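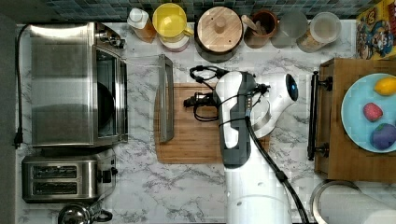
Toaster oven, toaster and kettle grouped on the left, cutting board in the middle, dry goods and utensils against the tile.

Kitchen storage in this country is sold by the cubic foot and used by the square inch. Listings give the number of cabinets. Remodeling quotes give the linear feet of base units. I have read a good many of both, and I have yet to find one that states how much counter is left once the household has put its things on it. That is the figure that decides whether two people can cook dinner in the room, and I think it should be measured before any money is spent on a kitchen.

The measurement takes a tape and a sheet of paper. My own counter, in a rental in Pridholm, is 116 inches long and 25 inches deep. The sink takes 36 inches of the length. What remains is 80 inches, or 2,000 square inches of laminate. In July I drew an outline of everything that lived on it, including the space behind each appliance that was too narrow to use and the swing of any door that opened over the surface. The total was 1,616 square inches. The working area was therefore 384 square inches, most of it in one patch in front of the cutting board and the rest in strips too thin to set a plate on.

Two items in that survey accounted for more than their share. The first was the toaster oven. Its footprint is modest, but the door folds down to the front and needs clear counter when it does, and the maker's instructions ask for open space at the sides and back. The second was the row of containers at the rear. A row of jars looks as though it costs nothing, being pushed against the tile where no one chops. In practice the depth of the row is set by its fattest member. One wide pitcher moves the effective wall forward by the width of the pitcher along its whole neighborhood, and everything in front of it shifts to match.

The usual advice is to put it all away. I disagree with that advice as it is normally given. An appliance used every morning and stored in a base cabinet has to be lifted twice a day, and within two weeks it will be back on the counter with its cord hanging over the front. Helmut Kramer, who fitted kitchens in Ultport for most of his working life and taught me to read a cabinet drawing, held that anything used daily has already been assigned a place by the person using it, and that the fitter's job was to find out where. I would go slightly further. The counter is storage. It is the best storage in the room, at elbow height, lit, with no door in front of it. The mistake lies in treating it as free.

What I propose is a budget. Half the surface may be occupied and half must stay open, and the open half must be in one piece. In my case that means 1,000 square inches in each account. Scattered clearance does not count toward the open half. A strip four inches deep in front of a bread box is of no use to someone with a baking sheet in both hands.

Once the limit is fixed, the arrangement more or less follows. Heat goes together at one end. The toaster oven, the slot toaster and the kettle are used in the same quarter hour, by the same half-awake person, and they can share one stretch of wall and one crumb zone. Turning the toaster oven so that its door faces along the counter instead of out toward the room is worth trying where there is a corner for it. The door then opens over surface that can be kept clear on purpose, and a hot pan can be slid out onto a trivet without being carried past anyone's hip. The cost is access from one side only. I consider that a fair price in a narrow kitchen and a poor one in a wide kitchen.

The cutting board should stay out, in the middle, for good. I know the objection, which is that a board left out collects mail, phones, loose hardware and whatever else comes in by hand. It does. So does any flat surface, and a board at least gives the clutter a boundary and gives the cook a reason to clear it before starting. A board kept in a vertical slot beside the oven is used for large jobs and skipped for small ones, and the small ones then happen on a plate or directly on the laminate. Mine is 14 inches deep, which leaves room for a bowl behind it and a few inches of counter in front.

For the back row I apply one rule, which concerns depth. Everything in it must fit within the depth of the utensil crock. The crock earns its place because wooden spoons are wanted in a hurry, and its diameter is a reasonable allowance for the rest. A jar passes. A lidded canister of grain passes. A tall narrow bottle passes easily. A pitcher passes only if its handle is turned to point along the row. A cereal box passes on depth and fails on height in kitchens where the upper cabinets hang low, and there it belongs on a shelf with the others, however often the children ask for it.

Cords deserve their own line in the budget. They occupy very little area and disqualify a great deal of it. A plug lying near the front edge makes the foot of counter behind it unusable for anything wet. I would rather see a household buy three adhesive clips than one more drawer organizer. The Wukum catalog gives eleven pages to organizers and half a page to cord clips, and in my opinion the proportion ought to be reversed.

Material matters less than the showrooms suggest. A stone-look laminate with gray veining hides crumbs and water spots about as well as the slab it imitates, and it costs a small part of the price. It will not take a hot pan, but with a trivet parked at the heat end this rarely comes up. When the Drummond building was refitted, the owner paid for stone tops and kept the same shallow counters, and the tenants have the same amount of room to work in as before.

I cleared mine to the budget over two evenings. The slow cooker went to the hall closet, where it is fetched perhaps twice a month in winter. A knife block went to a neighbor, and the knives to a strip on the wall. The bread box was replaced by a bag. The occupied area now stands a little over the limit, and the excess is a radio.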